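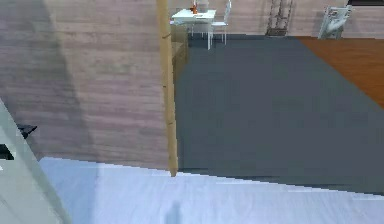

We drove out to Penry in April for the open day at the Sasiver woolen mill, which I had been meaning to see for years and kept putting off for one silly reason or another. It is 11 miles past the last gas station, so fill up before you go!

The tour starts in the sorting room, where the fleeces come in by the sack, and the smell of lanolin is so strong that my coat still had it the next morning (I didn't mind a bit). From there you go up to the carding floor and then to the looms, and oh my, the noise. They hand out earplugs at the door and you will want them. One loom was making a gray and rust blanket with 600 threads across, and I could have watched it until supper.

The dye house was my favorite, though. The woman at the vats let us smell the madder and told us the mill uses 355 gallons of creek water for a big batch — and then has to wait on the creek if it's been a dry month.

Lunch was bean soup and cornbread in the old Grinex warehouse next door, and there was plenty of it. I came home with 2 skeins of heather green and a bag of seconds from the shop, which is cash only. The last tour leaves at three, and parking is in the field behind the church.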